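Notebook — memorial stone workshop, Stokcombe
15/07/2025

Lettering for the Jalali stone, second day on it. Dates still not agreed.

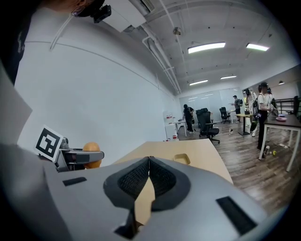 Which birth year goes on if the family's papers disagree? The one on the death certificate, unless the family signs for another in writing.

Rang Parvaneh Safavi (the daughter) before lunch. Passport has one year, the old school record has the year before. She wants to ask her uncle. Fine, but told her nothing gets cut till I have the signed sheet back. She was nice about it. Obituary in the local paper has gone out with the passport year already so that may settle it.

Wording as of now:
HAMIDREZA JALALI
HUSBAND, FATHER, BROTHER
TEACHER AT VUNDSIDE
Persian line underneath, Kourosh checking the spelling with his mother. Do NOT trust the font on the office machine, it split the letters again — came out back to front and unjoined, same as the May job. Draw by hand.

Spacing. Main line at 40 mm caps looked cramped with the long first name. Tried dropping to 35, too mean next to the Persian. Back to 40 and took 6 mm off each side margin. Better. Shiyu thinks the J still sits too far from the A, she's right, move it in a hair and redo the rubbing.

Plot number is 322, lower path side. Goes on the back, bottom left, 15 mm, not painted. Cemetery office wants it on the permit form too and I left it off, so form has come back. Resent.

Slate: the Homness piece has a faint rust line near the top edge. Wet it and it shows more. Could lose it if we go for the shallow curve instead of square top. Ask Parvaneh before assuming, she chose square from the drawings.

Afshin — the Kazemi stone can't go out yet, second coat of paint in the serifs still tacky. Leave it flat. And please put the small chisels back in the roll, took me ages to find the narow one.

To do
proof to the family, paper copy as well as email
chase permit
Persian line from Kourosh
new rubbing with the J moved
sharpen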